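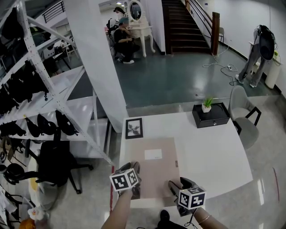
Two hand-held grippers with marker cubes, ready over a sheet on a white table.

The slow way to a tidy table

Ask a robot to weld the same corner 4000 times and it will not complain. Ask it to pick up one flat sheet from a glossy table, and you may have time to drink your coffee.

I spent part of May visiting companies which hope to sell us a machine for the house. At Eson, the first task I was shown was clearing a small table with a plant and a picture frame on it. The arm moved the plant without trouble. The frame it pushed over on its face, and then it waited, as if somebody else should decide what comes next.

Flat things are the hard ones. A person slides a sheet to the edge of the table, lets it hang over a little, and takes it between thumb and finger. We do this without thinking, and so it is difficult to write down for a machine. Many teams have stopped writing and started showing. People do the chore with grippers in their own hands, again and again, and the software learns from the recorded movements.

Adavix works in this way. Its engineers told me that their system now folds a kitchen towel in four minutes. My mother needs perhaps a few seconds, but she has had more practice.

On the shop floor the picture is better. Ruchti, a small maker of shelves, uses two arms for packing screws and brackets into bags, and the night shift runs almost alone. The boxes are always the same, the light is always the same, and there are no children. When a bag slips, a lamp goes on and a worker walks over – seven times on the night I was there.

A home gives no such help. The chair is never where it was yesterday. Zandovik, which rents cleaning machines to hotels, tried a bed-making robot in one corridor and took it back after two weeks. It made beds quite well. It could not manage the pillows that guests had thrown on the floor.

So, can they do our chores yet? Some of them, slowly, and with a person close by. I would trust one with the towels. The glasses I still wash myself.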